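자주制作アニメーション「ヒリルコム」制作報告書
映像表現学科 アニメーション制作演習 第4班

1. はじめに

本報告書は、演習の最終課題として制作した短編アニメーション「ヒリルコム」(Hillilcombe)について、企画から上映までの経過をまとめたものである。作品の尺は本編のみで4分、カット数は60である。班員は4人で、企画と脚本、作画、背景と3D、音響をそれぞれ分担した。ただし後半は分担が崩れ、全員が作画と仕上げを行った。

原案は、学科の留学生である Vendula Holub が一年次に書いた短い物語である。原文はチェコ語と英語が混ざった数ページのもので、班で日本語に訳してから脚本に直した。

2. あらすじ

谷あいの町ヒリルコムでは、夕方になると風が鐘楼を通り、低い音が鳴る。町の人はこれを「トリスタードの声」と呼んでいる。トリスタードは昔この谷に住んでいたとされる大きな鳥で、姿を見た者はいない。

主人公のリジーネ(Risine)は、鐘楼の管理をする祖父バルトシュ(Bartoš)と暮らす少女である。ある秋の夕方から音が鳴らなくなる。祖父は鐘楼が古くなったせいだと言うが、リジーネは鳥が谷を出ていったと考え、上流の廃村へ向かう。廃村で彼女は、使われなくなった二つ目の鐘楼と、その中に残された大きな巣を見つける。鳥はいない。リジーネは巣の枝を一本だけ持ち帰り、祖父の鐘楼の窓に差す。翌日の夕方、以前とは少し違う高さの音が鳴るところで終わる。

3. 企画意図

企画の段階で決めたのは、鳥を一度も画面に出さないことである。最初の脚本では、ラストで鳥の影が谷を横切るカットがあった。中間発表で「影を出した時点で答えが決まってしまう」という指摘を受け、班で話し合って削除した。代わりに、音の高さが変わることで何かが戻ったことを示す形にした。

台詞は全編で12行しかない。これは声の収録に使える時間が短かったことも関係している。祖父の台詞のうち3行は、収録後に表情の芝居で足りると判断して切った。

4. 参考にした作品の傾向

班員それぞれが、少女や少年が一人で出かけて帰ってくる構成の長編・短編を見て、次の点を記録した。

・出発までにかかる時間
・主人公が一人になるカットの数
・目的地で最初に映るもの
・帰り道を描くかどうか

帰り道は省略される作品が多かったが、「ヒリルコム」では帰り道に7カットを使った。枝を持って歩くリジーネの足取りが、行きと帰りで違うことを見せたかったためである。行きは画面の左から右、帰りは右から左で統一し、途中の橋は両方に出している。

5. 制作工程

5-1 絵コンテ

絵コンテは二回作った。初稿は74カットで、ビデオコンテにすると6分を超えた。課題の規定は5分以内なので、廃村に入る前の森の場面をまとめて60カットにした。森の場面は初稿でいちばん描き込んだ部分であり、削るのに時間がかかった。

5-2 作画

作画枚数は最終的に1,623枚である。内訳を見ると、リジーネが巣に登るカット41から44までに枚数が集中している。スカートと髪の動きを別の層に分けたが、分けた層同士のタイミングが合わず、カット42は描き直した。

基本は3コマ打ちとし、鐘の音が止まるカットと、最後に音が鳴るカットだけ2コマ打ちにした。止まる瞬間のほうが細かく動く形になり、上映時の感想でもこの部分に触れたものがあった。

祖父のバルトシュは体が大きく、座ったままの芝居が多い。口を動かさずに息だけで返事をするカットは、肩を1ミリ上げた絵を2枚挟んだだけである。

5-3 色彩

町の場面は黄土色と灰色、廃村は青緑を基準にした。音が鳴らなくなった後の町は彩度を下げているが、下げすぎると夜に見えるという意見があり、撮影の段階で空だけ少し戻した。リジーネの上着は全場面で同じ赤茶色とし、背景に合わせて変えていない。

5-4 背景と3Dの利用

背景の大半は手描きだが、鐘楼の内部と祖父の台所は、簡単な3Dモデルを組んでから上に描いた。鐘楼の螺旋階段はカメラが回り込むため、手描きだけでは段の数が合わなかった。台所は机の高さとリジーネの目線を確かめるために使った。

3Dの操作は班の中で経験者が一人しかいなかったため、手探りで作業を進めた。

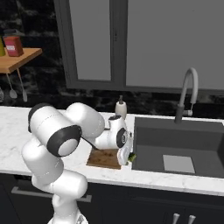 図3 大理石調の白い天板と木のまな板、白いロボットアーム(3DCG)

台所の場面では、3Dの画面をそのまま使わず、線を引き直してから紙の質感を重ねた。直線が揃いすぎるとほかの背景から浮くので、棚と窓枠は定規を使わずに描いている。祖父の椅子だけは途中で位置を変えたため、カット12とカット15で窓との距離が合っていない。修正は間に合わなかった。

5-5 音響

風の音は、校舎の非常階段と河川敷で録音した。鐘楼の低い音は、空き瓶を吹いた音を低く加工し、弦楽器の開放弦を重ねたものである。ラストの音はこれより半音高い。全音高くした版も作ったが、明るくなりすぎたため使わなかった。

音楽は冒頭とエンドロールのみに入れた。廃村の場面に音楽を入れるかどうかは意見が分かれ、両方の版を作って聞き比べた。音楽のない版では足音が大きく聞こえ、足音の録り直しが必要になった。

6. 上映と感想

学内上映会は11月に小ホールで行い、60席の会場で上映した。上映後に感想用紙を配り、自由記述で書いてもらった。主なものを挙げる。

・鳥が出てこないのがよかった。
・巣が何の巣なのか、初めて見たときは分からなかった。
・おじいさんは本当のことを知っていたのだと思う。
・音が戻ったとき、高さの違いに気づかなかった。
・帰り道の橋のところが好き。

高さの違いに気づかなかったという感想は複数あった。会場のスピーカーでは低い音が弱く、冒頭の音の印象が残りにくかったと考えられる。編集室のヘッドホンだけで確認していたことが原因であり、本番と同じ会場で事前に試聴するべきだった。

7. 反省点

工程の管理について、作画の締め切りは決めていたが、仕上げの締め切りを決めていなかった。そのため彩色が最後の2週間に集中し、カット50以降は影の層を一段減らしている。見比べると廃村の前半と後半で人物の立体感が違う。

脚本については、祖父がどこまで知っているのかを班の中で統一しないまま作画に入った。カット8の祖父は何かを隠しているように見え、カット19では本当に何も知らないように見える。原案の Holub に確認したところ、原文では祖父も子どものころに廃村へ行っていたという一文があり、訳す際に落としていたことが分かった。訳文は早い段階で本人に読んでもらう必要があった。

8. 今後の予定

彩色の不足しているカットと、カット12・15の椅子の位置を直し、音のバランスを調整した修正版を作る。修正版には英語字幕とチェコ語字幕をつける。字幕の下訳はすでにできており、「トリスタードの声」の訳語だけが決まっていない。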